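Jelteo Community Help
Search questions, answers and topics
Search
All topics | Open questions | Ask

QUESTION

Arranging a group visit to the robotics open day: what does the food assembly demonstration involve?

Posted 20 Aug 2020

Print this page | E-mail this page

Our adult education center would like to bring a party of 30 students to the next open day held by the Junoris workshop at the Farquharson building. The students are enrolled in a basic course on workplace technology. Most have no background in engineering, and several are employed in commercial kitchens.

The program sheet lists a "food assembly demonstration" without further detail. We would be grateful for information on the following points. What is shown to visitors, and at what level is it explained? Is the food offered to visitors afterward? How long should a group of this size allow? We must submit a written plan to our office before transportation can be approved, and the program sheet alone will not be sufficient for that purpose.

ANSWERS (3)

Answer 1

Our college attended the April session and I prepared the report for our department. The following is drawn from that report and may be of use for your plan.

The demonstration takes place in the second room on the ground floor. It concerns one task, the putting together of a hamburger from separate parts, and the presenter speaks throughout. A robot picks up each part in turn and sets it in position. The explanation is given in plain terms, and our students, who were also beginners, followed it without difficulty. Questions are accepted at any point.
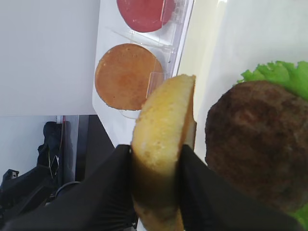 Grip strength was the subject on which our students asked the most questions. A part held too lightly may slip, and a part held too firmly may be damaged or may leave the fingers at an angle. The presenter devoted a good portion of the talk to this matter and invited visitors to stand near the barrier while it was discussed. With the bun half held upright between the two black fingers, the crumb looks slightly pinched at the points of contact, and students who work in kitchens recognized the problem at once. The presenter then compared the handling of bread with the handling of flat, round parts, which offer the fingers much less to hold.

The second portion of the talk deals with the way parts are laid out before the robot begins. Visitors tend to expect that the robot will manage whatever is placed before it. The presenter made clear that a consistent layout removes a great deal of difficulty, and that the design of racks and trays is treated as part of the work. For a course on workplace technology this was, in our view, the most useful part of the visit.

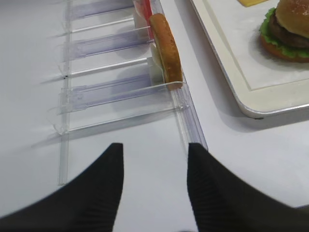 Bun half upright in the clear rack, with an assembled hamburger on the white tray.

With regard to time, each showing lasted 39 minutes, including questions. Groups are divided when they exceed the capacity of the room. Ours was divided in two, and the second half toured the Selel training area while waiting. I would advise you to request the division in advance and to assign one member of staff to each half.

No food was offered to visitors at our session. There is a cafeteria across the courtyard, which closes early on open days.

Was this answer helpful? The person who asked marked this answer as accepted.

Print this answer | E-mail this answer

Answer 2

Please be advised that group bookings are made by form and not by telephone. The form is at the front desk and may also be requested by e-mail. Allow 11 working days for a reply. I have no information concerning the hamburger demonstration, as we attended only the warehouse tour.

Print this answer | E-mail this answer

Answer 3

The open day is worth attending. A total of 1,364 visitors were admitted on the day we attended, and the hallways were crowded by midday. It is advisable to arrive at opening. Strollers and large bags must be left at the entrance. The demonstration room has a small number of chairs along the rear wall, and any member of your party who cannot stand for long periods should be named on the booking form so that a seat can be held.

I would add one point to the first answer. The presenter will repeat a step if asked, provided that the next group is not already waiting. Our students asked to see the placing of the bun a second time and this was done.

Print this answer | E-mail this answer

COMMENTS

Is the talk captioned? Two of our students are hard of hearing.

A printed outline was available at the door in April. I did not see captions. The booking form has a space for such requests.

Thank you to all who replied. The plan has been submitted with the group divided in two, as recommended.

The parking lot behind the Farquharson building does not admit buses. Drivers are directed to the north gate.

Does the same presenter cover the Selel area?

Sign in to add a comment

Search this topic
Enter a word or phrase
Go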